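Robot teaching by demonstration

Robot teaching by demonstration is a group of methods in which a person shows a robot how to do a task, and the robot later repeats the task from the recorded movements. The person may hold the arm and move it by hand, or may control it from some distance with another device. In factories the first way is often called lead-through teaching. The second way is called teleoperation.

The methods are used where writing a program line by line would take too long, or where the parts do not keep one fixed shape. Cables are a common case. A cable bends in a different way each time it is picked up, and it is hard to describe in numbers where the arm should close.

Teaching by hand

In teaching by hand, the motors of the arm are set so that they give little resistance. The teacher takes the arm near the wrist and leads it along the path. The controller stores the joint angles during the movement. For simple work, such as moving a part between two fixed points, only a few positions have to be stored, and the path between them is calculated.

The method has a weak side. The teacher's own hands and body can stand between the camera and the parts, so the pictures recorded during teaching do not look like the pictures the robot gets when it works alone. It is also difficult for one person to lead two arms at the same time.

Teaching by remote control

In remote control, the teacher moves a leader device and the robot follows. The leader can be a smaller copy of the arm, a hand controller or a glove. With two leaders, one person can control two arms together, and this is usual in tasks where one hand holds and the other hand places.

Sorting and kitting of electrical parts are often chosen for such recordings. In kitting, one of each needed part is collected from the storage bins into a tray, and the tray then goes to the assembly place.

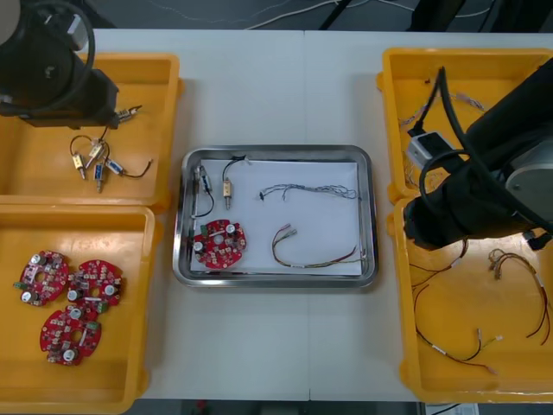 Stamatia Michailidis

A tray with a rim makes the placing easier to judge, and separate bins keep boards, wire bundles and cable harnesses from mixing. Small parts with a lead are harder than they seem to a beginner, for the lead can catch on its neighbor when the part is lifted. Teachers are usually told to lift slowly and to start again if two parts come up together.

Recordings and their quality

One complete performance of a task is called an episode. The number of episodes needed depends on the task and on how much the positions of the parts change. In the Kollholm kitting study, led by Arvid Nyberg, 2,000 episodes were recorded and 1,656 were kept for training. The others were removed, mostly for dropped parts or long pauses. Each episode was limited to 30 seconds.

Opinions differ on whether failed episodes should be thrown away. Some groups keep those in which the teacher makes a mistake and corrects it, so that the robot can also learn the correction.

See also: Bin picking; Kitting; Lead-through programming; Teleoperation

Last changed October 2, 2024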